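Product Review: Ristano Pedestal Table, Round, White
Facilities Purchasing Office

The Ristano is a round pedestal table sold by Carbone for waiting areas, lobbies and staff lounges. This office purchased 13 units for the ground floor and the second-floor reading area. The review below is intended for departments that plan to order seating-area furniture under the current agreement.

Ordering and delivery

The order came to 2,779 dollars, including freight. Carbone confirmed it the same day and delivered on a Saturday, when the loading dock was free. The tables arrived flat, one to a carton, with the base and column packed under the top. Two cartons had crushed corners, but the contents were sound. Departments without a loading dock should ask for inside delivery when they place the order, as the driver is not required to bring cartons past the door.

Assembly

Assembly is simple. The column bolts to the base, and a steel plate on the underside of the top accepts four screws. Italo Melis of the building services staff put together the full order in one morning. He recommends leaving the screws slightly loose until the table is standing, then tightening them in a cross pattern. The printed instructions show the plate upside down in the second drawing. Carbone has been told of the error.

Stability

On hard floors the table stands firmly. On carpet it has a slight rock, which the leveling feet reduce but do not remove. The Ravby table used in our previous lobby was heavier and did not have this fault, although it was also much harder to move for cleaning. Users who lean on the rim to stand up should be given a table with legs instead.

Surface and care

The white top wipes clean with a damp cloth and mild soap. Coffee left overnight came off without a mark. Ballpoint ink did not, and a faint line remains on one unit in the reading area. Glare from ceiling lights is noticeable at midday, and staff who read at the tables have mentioned it. A matte finish is offered at no added charge and is the better choice under bright fixtures.

Warranty

Carbone covers the column and base for 12 years and the top for 2. Damage from wheeled carts is excluded.

Recommendation

The Ristano is approved for lobbies and lounges with hard flooring. It is not approved for dining rooms or for workstations.

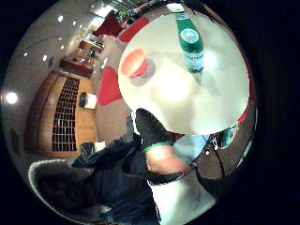

Departments with carpeted areas may request a loan unit before ordering. Requests should name the room, the type of flooring and the number of tables wanted, and should reach this office before the end of June.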